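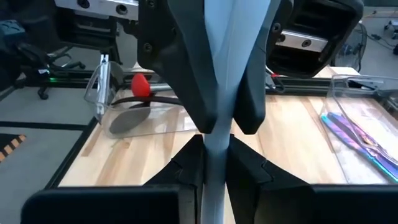
Changing the Rear Wing on a Student Race Car: Final Report
Team Belura, Vehicle Design Project
Jun 5, 2025

1. Background

Last year's car, the Prusteo, was slow in corners and slow on the straights, which at least made it easy to decide where to start. Our group of four was given the rear wing. The previous group left us one CAD file with a missing reference, a mounting bracket with no matching holes on the car, and a note reading "angle fine."

The task was to find a flap angle that gave more grip in the slow section of the Mousavi test track without costing too much speed on the back straight. We were also asked to stay within budget. The budget was 519 dollars, including bolts.

2. Method

We built an adjustable end plate with five flap positions, numbered from flattest to steepest. Each position was first run in Flarkano, the simulation package on the lab computers, and then on track with the same driver and the same tires. The tires were not new at the start and were a good deal less new by the end, so we ran the middle position again as a check.

Lap times came from the onboard logger. For one session in May the logger was not switched on. Those laps are left out of the results, although the driver remembers them as excellent.

3. Results

Flarkano predicted that position 5 would be fastest. On track, position 5 was the slowest of the lot. The driver reported that the rear felt planted and that the front had stopped taking part in the steering. Position 4 was quickest through the hairpins and lost a little on the straight. Position 3 was nearly as quick over a full lap and much easier to drive.

The repeat run in position 3 was slower than the first one. We put this down to the tires and a headwind, and we can prove neither.

4. Discussion

The simulation treated the wing as if it had no car in front of it. Ours has a roll hoop, a helmet and an airbox that was designed mainly to look good in the sponsor brochure. Modeling these properly would have taken longer than we had left after fixing the bracket.

We recommend position 3 for the endurance event and position 4 for autocross. Next year's group should look at the front wing before touching the rear one again. The CAD file now opens without errors, and the bracket has holes.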